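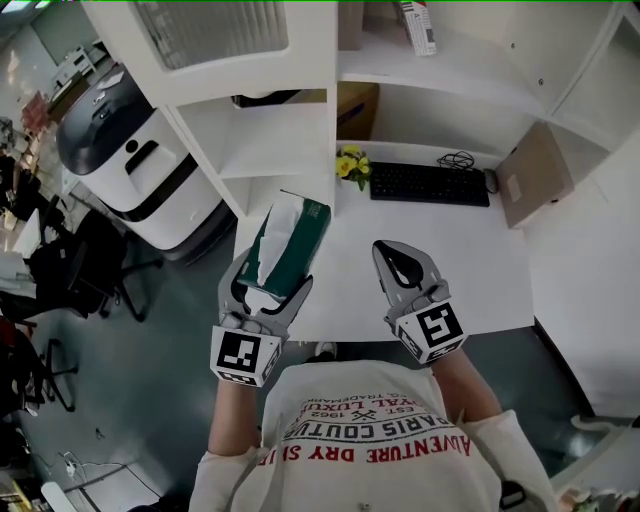

Urmila Bhatia wrote to us after the first version that a desk is tidy only when the person who works there can find everything again, and she asked that the notes say where each thing belongs. We agreed with her, and this version has the notes.

Buserar Desk Tidying, data card
Version 3, Thursday, February 23, 2023

What is inside
The set has 70 short recordings of desks being put in order. The things are those of a normal office: keyboard, mouse, cables, tissue box, small vase with flowers, cardboard boxes. Each recording has one text file with the same name.

How the desks were chosen
We used white desks with open shelves over them. Before a recording, Hemant Malhotra moved up to 12 things out of their places. He did not follow a fixed plan, so some desks are much more untidy than others.

What the notes say
Every text file gives the home place of each thing, the order in which the things were handled, and a remark if something was left out. In the notes "back" means the side of the desk near the wall. Left and right are always given for the person who is tidying.

Rules for tidying
Keyboard and mouse stay on the desk.
Tissue box goes near the flowers, with the opening up. Tissues that hang out are not pushed back.
Cables are coiled and laid behind the keyboard.
Boxes with a label are not opened.
The vase is moved last, and only if it stands in the way.

Known problems
In 30 of the text files the word "carton" is used for every kind of box. We will correct this in the next version. The folder Iretti has no remarks about shelves. The names Kılıçarslan and Bulico are folder names only and do not tell the kind of desk. Please keep the special letters when you copy the folders, otherwise the index does not find the files.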